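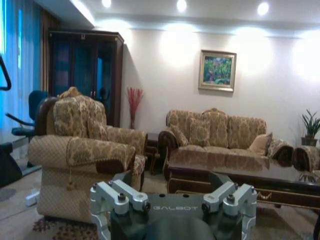

June 2022
Posted by Hilkka Mäkelä for Sidilia

Sidilia is pleased to announce that the Gindora home service is now open for orders. Gindora is a robotic tidying service for private homes, offered by subscription and set up by our own staff. This thread covers what is included, what is not, and how to apply.

The service is meant for rooms as people live in them. A living room with heavy armchairs, a glossy coffee table, a glass-front cabinet and a patterned rug asks a great deal of a machine. Shiny surfaces and glass were the hardest part of our preparation work.

Each subscription includes a setup visit, a room survey, two scheduled sessions per month and phone support. The setup visit takes most of a morning. An adult member of the household must be present from start to finish.

During the survey, our technician guides the arm through the room at low speed and records the position of large furniture. Customers are asked to leave the room in its usual state. Please do not clear the sofa or move side tables before we arrive.

Tasks offered at launch: straightening throw pillows, folding light throws, collecting small items from tables and the floor, and returning them to a place chosen by the customer. Items heavier than a full water bottle are outside the service.

Tasks not offered at launch: opening display cabinets, handling glass or china, watering plants, and moving any piece of furniture. We have received many requests about cabinets. They remain under study, and we have no date to share.

A note on fabrics. Tassels, fringe and loose cords can catch in a gripper. Our technicians mark these areas during the survey and the arm keeps clear of them. Customers may add further areas at any time through the Lekari app.

Our trial households completed 1,253 sessions before we opened orders. Pillow placement was rated the most useful task. Folding was rated the least reliable, mainly with thick or quilted covers – we have lowered the working speed for these as a result.

Pricing is as follows. The setup visit is charged once, at $1,832, and includes the survey of one room. Monthly fees depend on floor area and are given in writing after the survey. There is no charge for canceling before the first session.

Survey data is stored under the customer's account and is deleted on written request. Technicians do not keep copies on personal devices. The full privacy terms are supplied with the order form and should be read before signing.

Service visits and repairs are handled by our partner Laitinen. Customers who already hold a Laitinen maintenance plan should give their plan number when ordering, so that the two accounts can be joined.

Orders placed now will be scheduled in the order received. We expect the first setup visits to new customers to begin in September. Apartments above the third floor need elevator access – please state this on the form.

Questions may be sent as replies to this thread. Our support desk will answer during office hours. Questions about an existing order should go through the Lekari app, where staff can see the account.

Recent from Sidilia
Gindora: preparing your home for a room survey
Lekari app: how to mark areas the arm should avoid
Laitinen maintenance plans and what they cover
Notes from the trial households: folding and fabrics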